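The Cardboard Box Situation

Posted 2023-09-28

I have lived in this apartment for 54 weeks, and in that time I have sorted the contents of the table by the wall exactly once, badly. Geum-ok Shin, who is my oldest friend and has opinions about surfaces, gave me a deadline. So yesterday I put down the plaid tablecloth, got out a long cardboard box with handle holes, and started on it.
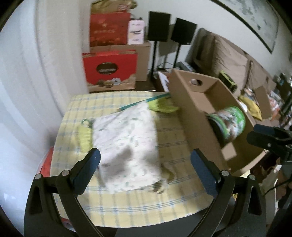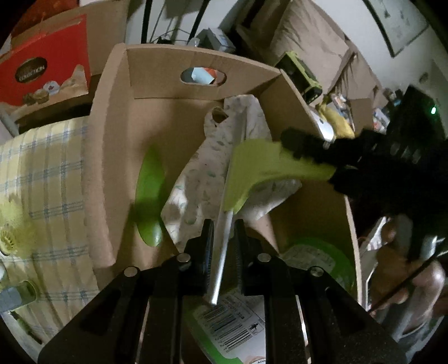
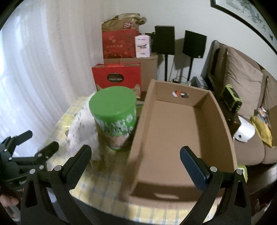

One tablecloth, one cardboard box, several changes of heart.

My system was simple. Things go in the box, and whatever is in the box goes to the closet. The trouble is that I kept reconsidering. The green canister was in, then it was out and standing beside the box, where I could look at it and feel judged. The squeegee has a very cheerful yellow-green body for a thing I use twice a year. It belongs in the bathroom. I know this. It has never spent a full night there.

Then there's the white cloth with the little leaves on it. I can fold it or I can crumple it, and it takes up the same amount of table either way. I have no plans for it and I'm not giving it up.

I did not touch the stack against the wall, with the red gift bag and the brown paper bag on top. Gift bags are a separate project. My aunt Padmavathi claims to own 70 of them, all saved flat under a bed, and I would like to stay well behind her.

Total time spent: 40 minutes, plus a long break for tea. Geum-ok asked for a progress report and I told her the box was holding up nicely. She wants to come by and see the closet. I've told her March.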